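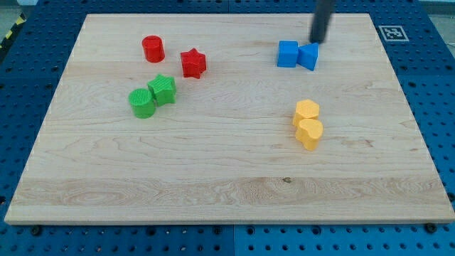
Eser, May

Solid Wood Boards and Worktops: Frequently Asked Questions

These answers cover unfinished and oil-finished solid wood supplied by the Minine workshop. They do not apply to veneered panels or to boards with a factory lacquer. Care of lacquered products is covered on a separate page.

Why does my board have dark streaks or a knot?

Dark bands and small tight knots are natural features of the tree and are permitted in our standard grade. A knot is called tight when it cannot be moved with a fingernail and has no open crack around it. Loose knots are filled or cut out before the board leaves the workshop. If you need uniform color, order the select grade. Select grade limits knots and mineral streaks on the top face only. The underside is graded as standard.

Will the color change?

Yes. Pale species such as maple turn more yellow with exposure to light. Walnut gets lighter. Most of the change takes place in the first year. Move objects that stay in one spot, or the covered area will keep its original color and show as a patch. The patch fades slowly once uncovered.

How long should the wood sit before I install it?

Keep it indoors in the room where it will be used, with the heating or cooling at its normal setting. Two weeks is enough for most boards. Stack on spacers so that air reaches both faces. Do not leave one face on a concrete floor. Do not leave the plastic wrap half open; either keep the package sealed or remove the wrap completely.

How much does solid wood move?

Movement across the grain depends on species, width and the swing in humidity between seasons. Movement along the grain can be ignored in furniture work. A wide top needs room to move at every fixing. Use slotted holes or figure-eight fasteners. Do not glue a solid top to a rigid frame.

My board has cupped. Is it defective?

Usually not. Cupping means the two faces hold different amounts of moisture. Common causes are wetting one side, finishing one side only, or storing the board flat on a cold surface. Stand it on edge, away from direct heat, and allow several days. Many boards return to flat. If there is no improvement after 2 weeks, contact us with the order number and the gap measured at the center with a straightedge.

Which grit should I sand to before oiling?

Start at 100 if there are machine marks or old finish, and work up through the intermediate grits to 200 or the nearest grade your supplier stocks. Sand with the grain. Vacuum between grits. Going finer closes the surface and reduces the amount of oil taken up, so the finish wears sooner. Paper in the 2000 range is for polishing cured film finishes and has no use on bare wood.

How do I apply the oil?

Stir the can; do not shake it. Apply a thin coat of Tinar hard oil with a lint-free cloth, wait for the time printed on the can, and wipe off everything that has not soaked in. Oil left standing on the surface dries sticky. Treat both faces and all edges on the same day. End grain takes more and may need an extra pass. Allow to dry overnight before the next coat.

Caution: cloths soaked in drying oil can heat up and catch fire without a flame. Lay them flat outdoors to dry, or put them in a metal container filled with water and close the lid.

How often should I re-oil?

Put a few drops of water on the surface. If they bead, no action is needed. If they soak in and leave a dark spot, clean the top, let it dry and apply one coat. Areas next to a sink need attention more often than the rest.

How do I remove a black stain?

Black stains on oak and other woods high in tannin are normally a reaction with iron, for instance from a wet can or steel wool. Oxalic acid wood bleach removes most of them. Follow the label, wear gloves and eye protection, rinse well and re-oil. Stains from ink or dye need sanding.

Can I put hot pans on it?

No. Use a trivet.

Can I get an offcut to test the finish?

Yes. Offcuts are sent with any order on request. Ask when ordering, as we cannot match a sample to a board that has already shipped.

Do you cut to size?

Straight cuts, yes. Cutouts for sinks need a drawing with all dimensions marked from the same corner. Drawings are checked by Femi Idahosa before cutting, and we start only after you confirm the returned copy in writing. Boards cut to size cannot be returned unless the error is ours. Drawings received after noon on Monday go into the following week's schedule.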